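## Downloading a title to Marix

Sign in to your Junder account first. Each book takes up about 50 MB per hour of listening.

1. Open **Library** and tap the book's cover.
2. Tap **Download**. Keep the app open until the bar fills. 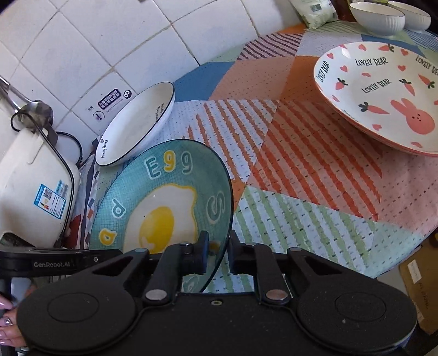
3. Tap **Chapters** and pick a starting point.
4. To jump back, tap the left arrow – each tap is 30 seconds.

**Caution:** Removing the app deletes all downloads. Your bookmarks stay with your account.

**Note:** You can use one account on up to 3 devices. Sign out of the oldest one before adding another.

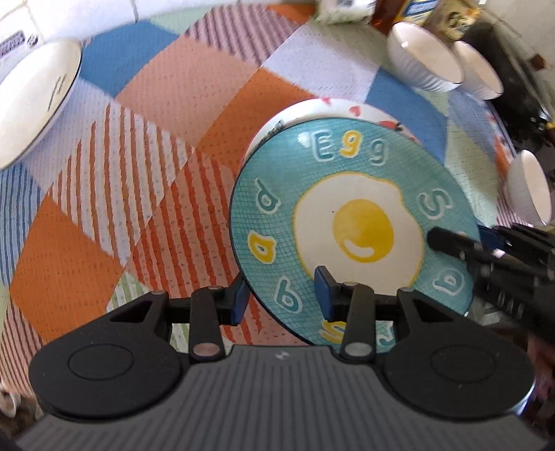 Fuseini Abugri: My bookmarks didn't show up on the second phone until I pulled down on the Library screen to refresh it. Might be worth adding after step 4.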